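How to book a restaurant table for a big group without getting stung

Every few months somebody in our family has a birthday with a nought on the end, and the booking falls to me. I have done it well and I have done it badly. What follows is the method I use now, and most of it comes down to not believing what the website says until a person at the restaurant has repeated it.

I'm assuming a group of ten or more. For six people, ring up and book a table. You don't need a guide.

Step 1: Get a number before you get a restaurant

Ask everyone for a yes or a no and give them a date to answer by. "Probably" goes down as a no. When we did my mother's seventieth, Oratile Pretorius was a probably for three weeks and then turned up with two friends, and we squeezed them in on stools. If you have a probably like that, tell them what the final number is and that it is final.

Write down the diets at the same time. Ask what people can't eat, and leave what they don't fancy for them to sort out with the waiter.

Step 2: Ignore the words "private dining"

I have seen a private dining room that was the back half of the main room with a curtain. I have seen one that was a corridor to the toilets with a long table in it. Ask these on the phone:

Does the room have a door, and does it shut?
Will other guests walk through it?
Is the music in there on its own switch?
How many chairs fit along one table, with nobody at a leg?

The last one matters more than "capacity", a word that tends to mean people standing up holding a glass. A place called Fesivari told me its upstairs room took 21. It did, across four tables, one of them behind a pillar.

Step 3: Make them explain the minimum spend

Most decent-sized places will want either a room hire fee or a minimum spend. A minimum spend sounds kinder, and sometimes is. Ask whether the service charge counts towards it. Usually it doesn't. Ask whether drinks bought at the bar before you sit down count. Usually they don't either, unless someone has opened a tab in your name.

Our last one at Pesano had a minimum of 1,810, which looked fine for the number we had. Then I took the service off and found we were 446 short on the set menu alone, before a drop of wine. We'd have made it up in drinks, I expect, but I don't like being told on the night that I need to order more champagne to reach a target. They lowered it when I asked. I doubt they would have offered.

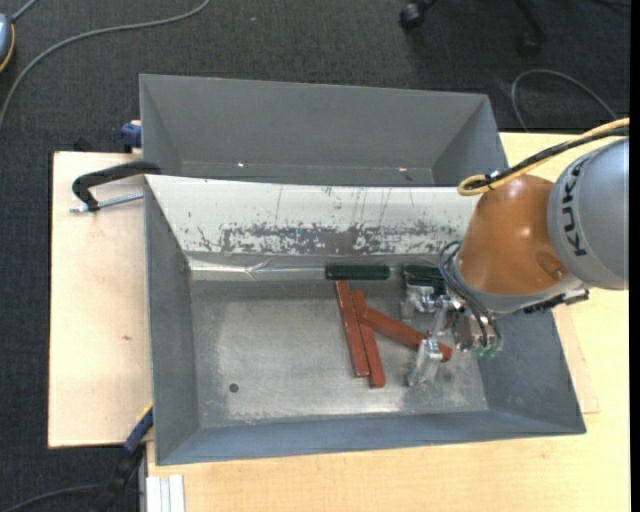

Do the sum yourself with the cheapest menu and two drinks a head. If that falls well under the minimum, ask for a lower one or go elsewhere.

Step 4: Read the deposit terms, all of them

You want three things in writing: how much, when it stops being refundable, and what happens if four people drop out. Many places let you reduce the number up to a few days before and then charge the full menu price for empty chairs. That's fair enough if you know. I once paid a deposit of 500 on the strength of a cheerful phone call and only then received the terms, where "fully refundable" had become "transferable to another date at our discretion".

Pay by card. If they want a bank transfer, ask why.

Step 5: Go and eat there first

Go in July if your party is in July, and at the same time in the evening. A terrace in spring at lunchtime tells you nothing about that terrace at nine at night with a wedding next door. Order two things from the group menu. If they can't serve you the group menu, order whatever looks closest and see how long it takes.

Be wary of photographs of the food, and of reviews that all mention the same waiter by first name.

Johannes Kekana, who has run kitchens and now wisely doesn't, told me to look at how they handle the biggest table in the room that night. If those people are waiting twenty minutes between the first plate and the last, so will yours.

Step 6: Cut the menu down

You will be sent a menu with five starters, six mains and a note asking for everyone's choices in advance. Choose three of each, one of them meat-free, and send only those to your guests. Put the answers in a list by name, print it and take two copies. Half of them will have forgotten what they picked, and Petronella Rampersad will swear she asked for the fish.

If the place does sharing plates, ask how many plates of each thing come for your number. "Plenty" is no use to you.

Step 7: Confirm, then confirm again

A week before, email the final number, the arrival time, the room, the diets, the minimum and the deposit already paid, all in one message, and ask for a reply to each point. The day before, ring. Ask who will be in charge on the night and get a name. The person who took your booking will very likely be off.

Check the cake as well. Some restaurants charge a fee per head for cutting a cake you brought yourself. I think it's cheeky, but they are within their rights if it's in the terms, and it normally is, near the bottom.

On the night, ask for the bill while people are still on coffee and read it line by line. Thulani Pretorius finds this embarrassing and goes to stand outside. The deposit should be shown as taken off. At Pesano it wasn't, and they put it right at once when I showed them the email.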